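Zum Inhalt springen
Suchbegriff eingeben Suchen

Plisum-Rundbrief, Rubrik »Läuft nicht«
Sonntag, 30. Dezember

Der Greifer, der nicht loslassen wollte

Zum Jahresende noch eine Störung, die uns länger beschäftigt hat, als uns lieb ist. Im Textilstand bei Altari blieb der Greifer nach dem Aufhängen einer Jacke einfach zu. Die Steuerung meldete »Finger offen«, die Finger sahen das anders. Dann fuhr der Arm nach Plan zurück und nahm Jacke, Bügel und ein gutes Stück Kleiderstange mit. Der Not-Halt kam nach 3 Sekunden, also zu spät für die Stange und früh genug für alle Anwesenden. Verletzt wurde niemand.

Wir verdächtigten zuerst die Software - das tun wir immer, sie wehrt sich so schlecht. Schuld war ein Kabel. Der Stecker am Positionsgeber hatte sich gelockert, und die Steuerung rechnete brav mit dem letzten Wert weiter. Der lautete eben »offen«. Laut Wartungsplan wäre der Stecker nach 4000 Zyklen fällig gewesen; gelockert hat er sich nach 600.

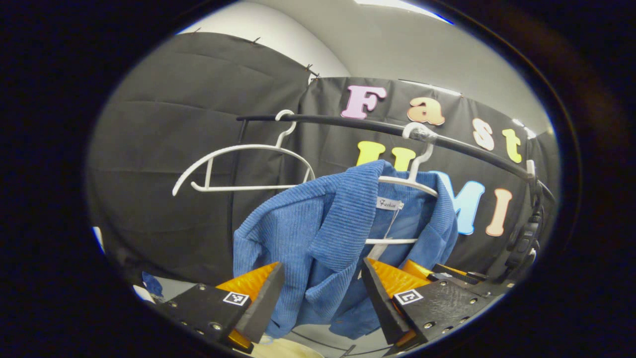 Seit dem Umbau gelten in Nulleck zwei neue Regeln. Bleibt das Signal vom Geber aus, steht der Arm sofort, auch wenn das den Takt ruiniert. Und vor jedem Rückzug prüft die Steuerung den Motorstrom: Zieht noch etwas an den Fingern, geht es nicht weiter. Die Fassung mit verriegeltem Stecker kommt von Kermani und ist für April zugesagt. Bis dahin hält ein Kabelbinder, und zwar tadellos.

Newsletter abonnieren
Mit der Anmeldung stimmen Sie unseren Datenschutzhinweisen zu. Abmeldung jederzeit möglich.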